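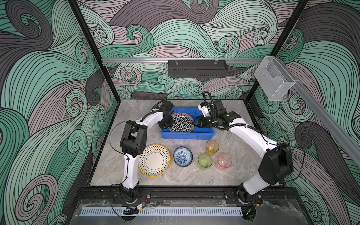

*Bands of mint, charcoal and mauve, with little black lines curling into spirals.*

I have been thinking about wallpaper since roughly the middle of July, and my family would like me to stop, so I'm bringing it to you instead.

Our downstairs hallway is long and narrow and has been the color of weak tea for as long as we've lived in this house. Every spring I say I'm going to do something about it, and every spring I buy tomato plants and forget. But this summer I had a week off with no plans, and on the first evening I sat down with a glass of iced tea and a stack of sample books from Nillden (the little decorating shop on the way to the library) and didn't get up until it was dark outside.

I grew up with pattern. My grandmother's kitchen had orange teapots marching across it, and her bathroom had silver bamboo that I used to trace with one finger while I brushed my teeth. When I got my first apartment everyone was painting everything white, so I painted everything white too, and I kept doing it in four more places after that. It was fine! White is very restful. But I can't remember a single one of those rooms the way I can remember that bamboo.

So, the hallway. My first choice was a big swirly print, the kind that rolls along like water. I loved it in the book. I taped a sample up by the coat hooks and loved it there too, for a day and a half, and then I came down at 6 in the morning without my glasses and had to hold on to the banister. A big pattern in a narrow space is a commitment, and I think you need to be able to stand back from it, and in our hallway if you stand back you are in the coat closet.

My second choice was a small leafy one called Grarnix, which sounds like a cough medicine and is really very pretty. Soft green on cream, with a seed pod here and there. I priced it at Nillden and it came to 88 dollars a roll, and I went home and had a lie-down.

Then I found Zein, which makes a plainer version of much the same idea for 22 dollars a roll. The green is a touch grayer and the paper is thinner, and you have to be careful with the paste or it stretches on you. I ordered enough for one wall, the long one opposite the stairs, and decided the rest could be painted to match.

Hanging it took me most of two days. I had a plumb line and a borrowed table, and I had watched far too many people do this on the internet, all of whom have straight walls. Ours lean. By the third strip the leaves were drifting gently uphill, and I had to peel it off, say some words, and start again from the other end. I'd tell anybody with an old house to begin in whichever corner gets looked at least and save the good strips for eye level.

The paint is from Clino, a shade somewhere between butter and oatmeal, and it went on like a dream. I did the trim as well while I had the brush wet, and then the inside of the front door, and then I looked at the mailbox and made myself go in and have supper.

I still have the swirly sample, by the way. It's propped up on the shelf over the washing machine, and the laundry room has no windows and four perfectly good walls, and I haven't said anything to anyone yet.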